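Search this blog
Type and hit enter

Teleop diary, part whatever

November 19, 2019

Quick one tonight, I've got maybe half an hour before I have to go get groceries. Still plugging away at the sim demos. For anyone who missed the last few posts – I'm driving a simulated arm by hand, recording myself doing the task over and over, then training on the recordings. Task is dead simple. Reach in, close on the handle, pull, let go, back off. A toddler could do it. I could not do it, for most of March.

First problem was the controller. Started on keyboard like an idiot. Every axis its own key, so every demo came out as a staircase. Right, stop, down, stop, right, stop. The policy learned that beautifully. It stopped all the time. Watching it was like waiting for my uncle to park.

Swapped to the Tendard, the little puck thing you push and twist with one hand. Much better. Took a couple of evenings before my wrist quit rolling the gripper every time I pushed forward. Tùng Phan told me to turn the rotation gain way down and only bring it up once I was bored, and he was right, annoyingly. Bored is the correct state to be in for this. If you're excited you overshoot.

Second problem is the view, and I'm still not on top of it. 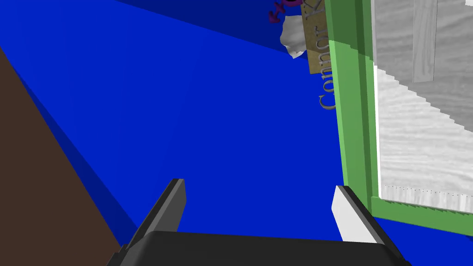
I drive from the wrist camera most of the time now. Tried the overhead one, tried both side by side, kept looking at the wrong window. From the wrist you always know where your fingers are, black housing at the bottom and the two of them poking up. What you lose is depth. All that blue looks the same near or far, no texture on it to judge by, so I've started steering off the green frame on the right and the wood grain inside it. When the grain starts getting big I slow down. The inside faces of the fingers help too, one's white and one's grey, so I never mix up left and right when the wrist is rolled over. The plaque with Connor K on it is useless for depth but great for telling which way is up. Sideways lettering = I'm sideways.

Anyway. Numbers, becuase people ask. I have 535 demos saved. Kept 200 of them after going through and being mean. The rest were either too slow, or I bumped somthing, or I fixed a bad approach halfway and it shows. I used to think the fixes were good data and maybe they are, but mixed in with clean ones they made the arm dither right before it grabbed. Might try them again as their own batch.

Average good demo is 21 seconds. I can go faster but the grip gets sloppy.

Few notes to self, mostly:

Pause before closing. A short one, and the same every time. If I pause differently each demo the policy just hangs there deciding.

Start from different spots. I had a habit of starting top left every single time and the thing was lost from anywhere else.

Turn off autosave on reset!! Lost a whole evening to Olletti overwriting the same file. My fault, the setting is right there.

Next is getting this onto the real arm. The Usten is sitting on the bench with its cable half done. Hand guiding on that one, you grab it by the forearm and walk it through, so no puck and no depth problem, just a sore shoulder. I want to see if the sim demos give it any kind of head start or if I'm back to zero. Tùng says zero. We have a coffee riding on it.

Will post the training curves when they look less embarassing. OK, groceries.

Recent posts
Keyboard teleop is a trap
Filing down the Ospina mount
3,544 frames of me missing a handle
Gripper pads, round two
Why my resets were never really resets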